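**FOR IMMEDIATE RELEASE**

Mon 10 February

# Storkville opens sign-up for the Open Shelf, a five-week course for people with too much stuff

Hi, it's Precious Gatchalian from Storkville. I usually leave the press releases to Rangi Baxter, but Rangi is off painting the hallway in our new place on Pretorius Street, so you've got me this time (and I was told to keep it short, so we'll see how that goes!).

The news first. Sign-up is now open for the Open Shelf, our home tidying course for people in Plamport and the towns nearby. It runs for 5 weeks, one evening a week, and it starts in March. There's no charge for anyone with a Plamport library card. Everyone else pays $37, and that covers the workbook and tea.

I started teaching this in my own living room with a handful of neighbors, and I've been wanting to do it properly ever since. Last November we ran a trial round at the library and almost 500 people put their names down. I could not believe it. We had chairs in the corridor! A lot of those folks are still on our list and they'll get first pick of the evenings.

So what do we do for five weeks? We start with one piece of furniture. I'm a big fan of the plain white cubby unit, the kind with open compartments and no doors, and I think almost everybody has one somewhere or has carried one up a flight of stairs. Most of us fill it the day we get it and then never see the back of it again. In week one you take everything out, wipe it down, and put back only what you used in the past month. You can live with bare shelves for a week. People get twitchy about that part - I did too - but by the second session they're usually asking if they can leave more of them bare.

My favorite corner for showing this has a bed on one side and a shelf unit against the wall, with a pink bowl in a compartment all to itself and a bit of fruit up on top.
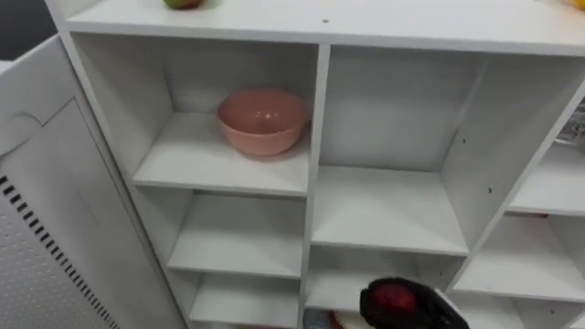
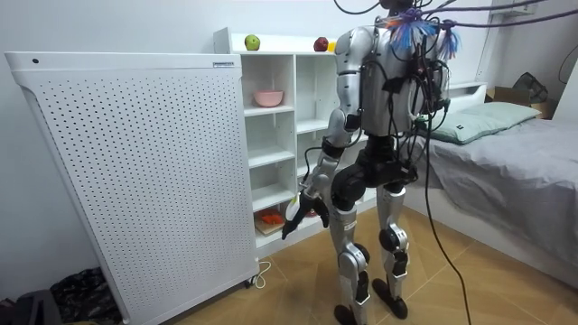
Week two is bowls, boards and baskets, and what I call the landing spot. That's the one place where keys, mail and loose change are allowed to pile up. Pick it yourself and keep it small. If it spills over, you sort it that night before bed. Imelda Fajardo took the trial course and wrote to us afterward: "I had four landing spots and one of them was the bathtub. I'm down to one, and I've had a bath." I've read that note out to every group I've talked to this winter.

Weeks three and four move into the kitchen and the bedroom. Edgardo Abella teaches the kitchen evening and he is very firm about lids. Bring your plastic tubs, all of them, and be ready to match them up in front of strangers. Bedroom week is mine, and it's mostly what lives under the bed and on the chair.

The last week is yours. You bring in a picture of the spot that bugs you most and we work on it together as a group. Tool sheds are fine, and so are glove compartments. We had a man in the trial round who wanted to talk about nothing but his wallet, and we gave him the full twenty minutes.

We're also putting out the Skokimlow Workbook, which is the course on paper for people who can't make it in person. Bjartur Hedegaard drew the floor plans and the little shelf diagrams, and they're lovely. You can fill in your own shelves with a pencil and rub it all out when you change your mind, and I do, a lot. Copies will be at our front desk from the first week of classes.

**How to sign up:** Stop by the Storkville office on Pretorius Street, or call us and ask for extension 2351. Please tell us which evening suits you and if you need step-free seating. Kids over ten are welcome with a grown-up.

**For reporters:** Come and sit in on a class! Rangi can set that up on the same extension, and I'm glad to talk shelves with anyone, any time. Please call ahead for kitchen week. The room gets pretty full once the tubs come out.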